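Cube shelf as a fruit and veg shelf, where do I put what?
Posted in Home & Storage > Small rooms
Kerubo Mfinanga, Sat 3 February

Ok so quick one, typing this on my break. We have a little room off the kitchen, white walls, wood look floor, with a single bed in it and a big white cubby bookcase against the left wall. Three columns. Used to hold my son's school stuff, he moved out, now I want fruit in it. Not bags of fruit piled up, I mean each kind in its own cubby so I can see what we have and it stops dying at the bottom of a bowl.

Shelf is a Skumstead, bought used, no manual. Right now I go in with the red mesh shopping basket over one arm and put things in one at a time straight out of the basket. Works ok but I end up putting stuff wherever my hand lands. Started on the second tier and the rest is still bare.
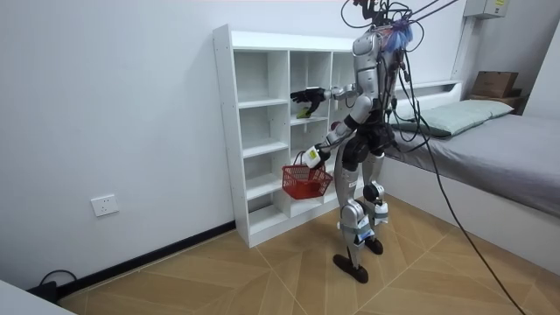 What I need to know

1. Which fruit can sit near which. I know bananas are trouble, what else?
2. Do I line the shelves or leave them bare? Stuff rolls.
3. Are the cubbies movable or am I stuck with these heights. The left side goes down in steps and I dont know if thats on purpose.
4. Low shelves near the floor, use them or no?

We buy for 2 people, shop every 3 days or so. No pets. Room gets sun in the afternoon but not on the shelf. Thanks in advance!!

Neema Koech
Member, 378 posts

Did this in my last apartment, same kind of shelf. Quick answers, sorry, running out the door.

Apples are your other troublemaker. They give off ethylene like bananas do and everything near them ripens faster. Give apples a cubby over on the far right, by themselves, and leave the middle column for whatever you don't want hurried along. It's an open shelf so the gas still drifts some, but air moves and you'll be fine with small amounts. If a pear is rock hard, put it right in WITH the apple, couple days, done.

And check your apples before they go up. If the skin has gone dull or soft, eat it first, don't park it in the back corner where you'll forget it. I push mine to the back out of habit and every time I find a wrinkly one in there.
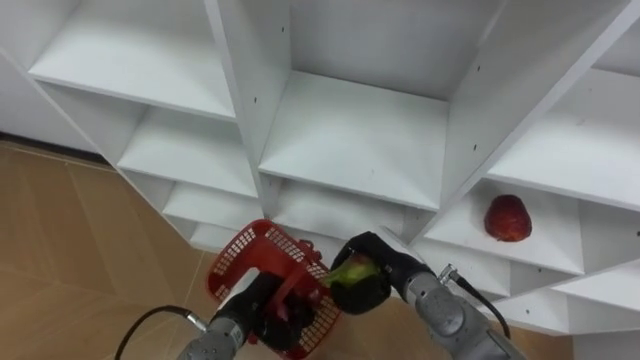

Lining: I used the Lulska mat, the thin ribbed kind, cut to fit. Any drawer liner does the job. Leave it short of the front edge or crumbs and bits get caught under it and you have to lift the whole thing out. Wipe when you shop. Takes me 15 minutes for the whole unit and that's with me being slow.

Holes on the uprights = look for little dark pin holes on the inside faces of the dividers. If you've got those then usually yes, shelf pins, you can move the boards. Tap up from underneath, dont yank. Some boards on these units are structural tho, held with screws from the side, leave those.

Low shelves I'd keep for onions, squash, potatoes. Not fruit. You won't bend down and look. Onions and potatoes not together, they make each other go off quicker.

Obura
New member

just buy a fruit bowl lol. two people don't need a whole bookcase

Kerubo Mfinanga

@Obura I have a fruit bowl, thats how I got here

@Neema thank you!! Found the pin holes, small dark ones, so I'm going to try moving a board this weekend. Will do the mat too. One more thing, where do pears go once they ARE ripe? And do soft things like strawberries have any business on a shelf at all?

Neema Koech

Back now, longer answer.

Ripe pear goes in the fridge. Unripe pear goes at eye level, center, where you walk past it and press the neck with your thumb. Neck gives a little = ready. The color won't tell you much, a green one with a big red blush can still be hard as wood. Lay it on its side if it won't stand, no harm done, just turn it now and then so it doesnt sit on one spot.

Mangosteens are fine out for a few days, the rind is thick. Squeeze gently, if it won't give at all it's too old. Leafy cap should look green. Give them a wide shelf, they roll worse than anything.

Strawberries no. Same day only. Put one out on the shelf if you're going to eat it tonight, otherwise fridge, unwashed, paper towel under. And not below anything that drips.
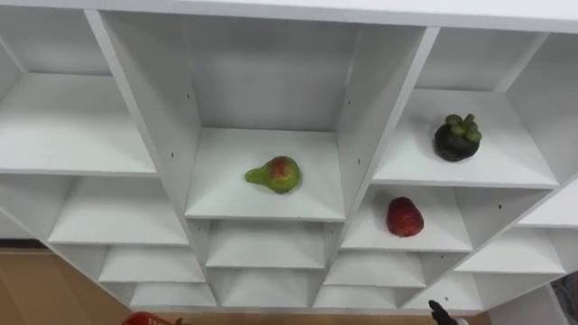 Rough layout, if it helps

Top row: nothing, or the basket if it fits. Too high to see into.
Center, upper: pears, anything ripening that you need to check on.
Right, upper: thick skinned stuff, mangosteens, oranges, limes.
Right, middle: today's fruit only.
Right, lower: apples. If you can keep them a shelf or two away from the rest, better.
Left column: avocados, tomatoes, bananas at the end furthest from the pears.
Bottom: onions one side, potatoes the other, and potatoes want dark so put them in a paper bag or a Kornora bin with a lid, holes punched in it.

Also fix the unit to the wall if it isn't. Tall ones tip when you lean on them reaching for the back. The bracket is a couple dollars, find the stud first.

Mine's been up since last March and the only thing I'd change is less fruit at once. Let me know how the board thing goes, if the pins are stuck a bit of candle wax on them when you put them back helps next time.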